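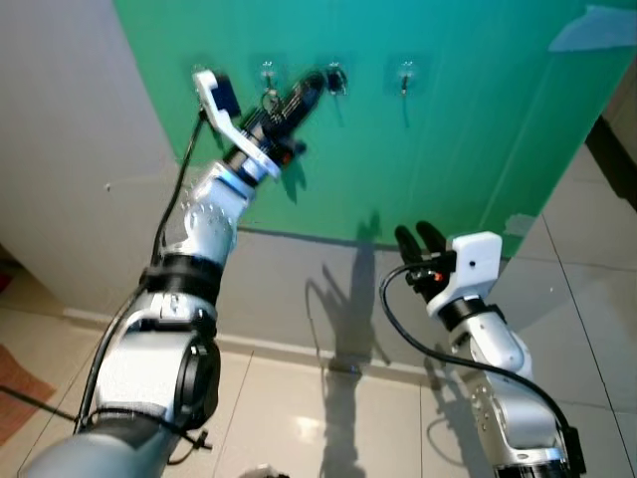 Nosby moves shared keys from drawers to open hook boards

Pevever, 19 January 2026 – The property manager Nosby has begun replacing its key drawers with open boards fitted with adhesive hooks. The first has been placed in a ground-floor service room at the Valderrama building in Pevever. It is a green panel that stands on the floor against the wall, with a row of four small transparent hooks across its upper part.

The change covers keys that several people share: service rooms, meter closets, roof doors and bicycle storage. Apartment keys held for tenants stay in the locked cabinet at the front office and are not affected.

Nosby manages 253 shared key sets across its buildings. An internal check in October found that more than 50 of them were not in the place listed for them. Most turned up later in the same drawer under a different label, or in a coat pocket. Isabelle McKinnon, who runs building operations for the company, said the sets were rarely lost in the strict sense.

"They were in the building. It took too long to find them," McKinnon said. "With a drawer you have to take everything out to see what is missing. On a board an empty hook is visible from the door."

The plan calls for 73 boards. Each will carry four hooks, which leaves a small reserve for sets added later. Company staff will do the mounting. No drilling is involved, and for that reason the boards can also go into the rented rooms where the lease does not allow holes in the walls.

Adhesive hooks were chosen over screw hooks after a short comparison at the company workshop. Screw hooks carried more weight but split the edge of two test panels, and they could not be moved once the spacing proved too tight. A transparent hook also leaves the color of the panel visible behind the ring, and workshop staff found the rings easier to aim at against a plain, strong color. Green was selected for Valderrama. Other buildings may get other colors, but one building will use one color throughout.

The weight limit is 80 grams per hook. That is enough for a ring with a few ordinary keys and a thin chain, but too little for the large tagged bundles used by the cleaning crews. Those bundles will be split. Where a bundle cannot be split, it stays in the cabinet.

Chains raised a separate question. Many of the older sets hang on a length of fine chain, and the chain can be placed over a hook in two ways: by the end ring, or by any point along its length. The second method is quicker but lets the set slide to one side and drop. The new instructions require the end ring to be used in all cases.
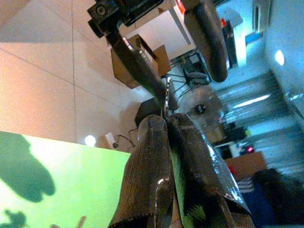 A thin metallic chain hangs just above two dark gripper fingertips at Valderrama.

Czesław Wilczyńska, the technician who prepared the mounting instructions, said most of the work lies in the surface preparation. The panel is wiped with alcohol and left to dry. The hook is then pressed on for a full minute and carries no load until the following day. Skipping the waiting time was the cause of nearly every failure in the workshop tests, he said.

"People hang the keys right away to see if it works. It works, and then at night it comes down," Wilczyńska said.

The instructions also set the height. Hooks go in a single horizontal row, high on the panel, with equal gaps. The gap must be wide enough that a hanging set does not touch the one beside it when it swings. A second row is not allowed, as longer chains would cover the hooks underneath. Labels go above the hook and never on it.

Floor-standing panels are meant for rooms where the wall is uneven or where pipes run at shoulder height. They need a clear strip of floor in front, and bags and extension cords must be kept out of that strip. In all other rooms the panel will be fixed to the wall at chest height with removable strips.

The sign-out log moves as well. Until now, sets were written down in a notebook kept in the drawer. They will be entered in Kala, the maintenance program that Nosby already uses for repair requests. Each hook gets its own entry, and the entry stays open until the set is back. Paper slips can be used when the network is down – they must be typed in by the end of the shift.

McKinnon said the Valderrama board will be checked weekly for hooks that have shifted or begun to lift at the edge. If the adhesive holds, the next boards go to the buildings with the largest number of shared sets. The old drawers will be emptied only after every set on the list has been matched to a hook.

Tenants do not need to take any action. Contractors who sign out keys at Valderrama should ask the front office for the new set numbers before their next visit, as the old drawer numbers will no longer be accepted.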